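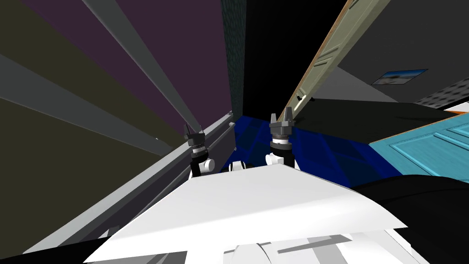 Totumov Releases Litter Record Format for Dog Breeders

Brerkberg -- Totumov, a supplier of record-keeping software to dog breeders and small kennels, has released version 2 of its Litter Record, a standard set of documents that goes with each puppy from whelping to placement. The format is available to all current subscribers and replaces the single-page summary sheet used until now.

The new record covers identification, parentage, weights, deworming, vaccination, veterinary examination and terms of sale. Each puppy has its own file, linked to the file of the dam and the litter. When a puppy leaves the kennel, the breeder prints or sends a buyer copy. The breeder's copy stays open for later entries, such as test results or a change of address reported by the new owner.

Weights are entered in ounces or grams and are stored in both. The software marks any puppy whose weight has dropped between two entries. It does not offer a diagnosis, and the printed record carries a line directing the breeder to a veterinarian.

Vaccination entries now require the product name, lot number, date given and the name of the person who gave the dose. Under the old sheet a breeder could enter "up to date" in place of these details. That option has been removed. Where a dose was given by a veterinary clinic, the clinic's own certificate may be attached and the fields left blank.

"Most of the calls we get from buyers' veterinarians are about one missing item, and it is usually the lot number," said Darius Nistor, product manager for breeder records at Totumov. "The clinic either has it or it repeats the shot. We would like them to have it."

The health guarantee section has also been rewritten. Breeders choose the length of the guarantee, the conditions it covers and the remedy offered -- refund, replacement or payment toward treatment. All three choices must be filled in before the buyer copy can be produced. Breeders who offer no guarantee select "none," and the word is printed in the same size as the rest of the section. Totumov does not supply legal wording for sales contracts and advises breeders to check the requirements of their own state.

The format was tested by 30 kennels over two breeding seasons. During the test, 2,863 puppy files were opened. Test kennels asked for two changes that are included in the release: a field for collar color, used to tell littermates apart before microchipping, and a feeding page listing the current food, the amount per meal and the number of meals per day.

Records kept in Bhat, the company's earlier desktop program, can be brought over with the import tool. Parentage, registration numbers and sale dates transfer directly. Free-text notes transfer as a single block and have to be sorted by hand. Bhat will receive corrections for a further 6 months, after which it will no longer be updated.

Breeders who list puppies through the Brotanis listing service can attach the parentage and vaccination pages to a listing. Buyer names, prices and home addresses are left out of the attached pages by default.

The Litter Record is included in the standard subscription at no added charge. Existing subscribers will see it under Forms after their next update. Support for the old summary sheet ends in March, and sheets already issued to buyers do not need to be replaced.

About Totumov

Totumov develops record-keeping software for dog breeders, boarding kennels and grooming shops. The company is based in Brerkberg.

Media contact: Darius Nistor, Totumov, Brerkberg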